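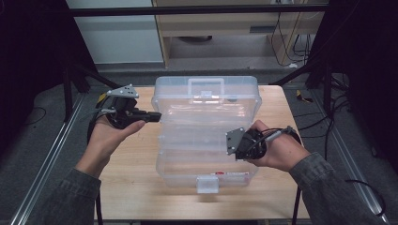 Craft storage at the Vurngate sewing room went through a full sort in November, and this page keeps a record of it for anyone who was away. We had 258 entries on the old supply list and a lot of them no longer matched what was on the shelves. The tiered boxes got the most attention. They are clear plastic, with the trays stacked one above another and a carrying handle at the far end, and the small white latch at the near end is the part to check before you lift one. Grethe Ketilsson drew up the new list and Mylene Castillo typed it.

## Where things go now

**Top trays.** Needles, pins, bobbins and machine feet. Pins stay in their tins. Loose pins in a tray end up in somebody's thumb.

**Middle trays.** Buttons, snaps, hooks and eyes. Buttons are sorted by size first and color second. Snædís Briem wanted it the other way, and we tried that for a week, but matching a missing shirt button took longer.

**Bottom trays.** Anything heavy or odd: small scissors, chalk, seam rippers, zipper pulls, the 2 tracing wheels from the Truvport class.

**Lids.** A lid that comes off gets put down flat on the table. Please don't stand it against a chair.

## The table

The long job was going through packets. Packets of needles and fasteners had been put away half used, and some had been opened at both ends. Þórarinn Dalsgaard taped up the ones worth keeping and wrote the needle size on the tape. We kept 56 and put the rest in the bin for the Sornness swap shelf.

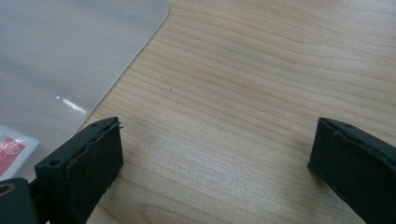
Packets go back in upright with the size facing you. If one is nearly empty, tip what is left into the matching packet behind it and throw out the old one. Ragnheiður Egilsson has a short list by the door for sizes that are running low. Write on that list and leave the supply list alone, as it only gets updated once a month.

Wipe the tabletop down before you lay out fabric. A dry cloth is enough most days. Chalk dust gets into the grain and shows up on dark wool, and a small bit of grit will snag a lining.

## Still to do

- Thread. There are 35 spools with no weight marked on them. If you brought any of these in, tell Grethe what they are.
- Elastic. The old stuff from Fogh has lost its stretch and can go. The newer rolls stay.
- Labels. The first ones we wrote rubbed off after a few days of handling. Mylene is redoing them in paint marker.
- Patterns. Not started. They are in the tall cupboard and will need an afternoon of their own.

The room is open from 4 p.m. as before. Boxes can be borrowed overnight if you sign them out in the blue book, and they should be back by noon so the afternoon group has them.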